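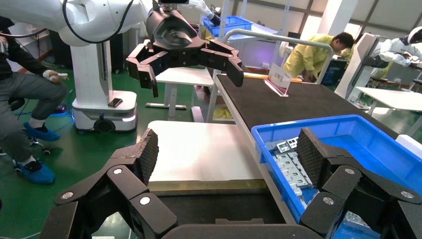
**Figure 1.** A white robot arm with an open three-fingered gripper, above a wheeled platform on a green floor.

### 4.2 Bearing errors at the hill sites

The second group of measurements was made at the two sites on rising ground, Petari and Plallira. Both use a medium-wave non-directional beacon with a T-shaped aerial, and both were chosen because pilots had reported needle swing on the inbound leg. At Petari the ground climbs steadily to the north of the mast. At Plallira the beacon stands on a shelf between two ridges, and the approach track crosses the lower of these at a shallow angle.

Flights were made at a constant height of 2000 feet above the beacon. The aircraft flew a full circle around each site and then a straight run in along the published track. Relative bearings were logged from the direction finder every few seconds, together with compass heading and satellite position, and the error was taken as the difference between the logged bearing and the one worked out from position. After runs with a bank angle above our limit had been removed, 1253 readings were left for use.

The daytime results at Petari were better than expected. Most of the error followed the usual four-lobed pattern caused by the airframe, and once the correction curve from Section 3 had been applied the remainder was small and showed no clear link with the slope. Plallira was different. Errors grew quickly as the aircraft came up to the lower ridge, changed sign over the crest and then died away. The same shape was found on every run, so we treat it as an effect of the ground and not of the receiver.

Night flights were made in August only. The needle wandered slowly at both sites, as is well known for this band, and the swing was worst in the hour after sunset. We did not try to separate ground effects from sky-wave effects in these readings, and they are left out of the averages given below.
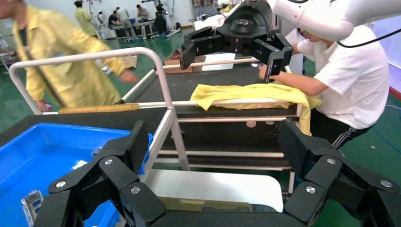
**Figure 2.** A blue plastic bin holding a small metal bracket, beside a white tubular cart frame.

One further source of error should be mentioned. The loop aerial was taken off the aircraft between the Petari and Plallira flights and refitted to the same mounting holes. A ground swing on the compass base at Moynihan, done before and after, showed a constant shift of 2 degrees - small, but in the same direction at all headings. It has been taken out of the Plallira figures.

The Branetti site, which lies on flat farmland, was flown as a control. Its 41 inbound readings show no ridge effect of any kind, and the spread is close to that found at Petari by day. Branetti is therefore used as the baseline in Section 5, where the ridge error is compared with a simple re-radiation model.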